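Enseñar con la pinza en la mano

En el taller de Cloltberg se programa poco. Onni Rantala coge una pinza de dos dedos, la cierra sobre un envase, lo levanta y lo deja en otro sitio. La pinza registra la trayectoria, la apertura y el vídeo de su propia cámara. El brazo que repetirá la tarea ni siquiera está conectado.

El proyecto Bunon empezó en mayo con teleoperación: un operador movía un brazo maestro y otro lo seguía. El método funcionaba, pero era lento - siete demostraciones válidas por turno en los peores casos - y obligaba a llevar los objetos hasta el robot. Con la herramienta de mano se graba en cualquier mesa. El conjunto actual suma 3.000 intentos, de los que 1.077 corresponden a botellas.

Ayman Gaber, responsable de los datos, descarta las tomas en que los dedos rozan el objeto antes de cerrar. Prefiere agarres bajos, con las almohadillas a ambos lados de la base.

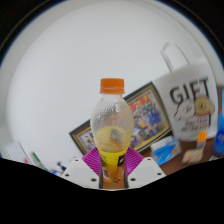

¿Qué se pierde al prescindir del brazo durante la grabación?

La certeza de que el movimiento sea ejecutable. Una muñeca humana alcanza posturas que el robot no puede adoptar, y esas trayectorias se filtran después con su modelo cinemático.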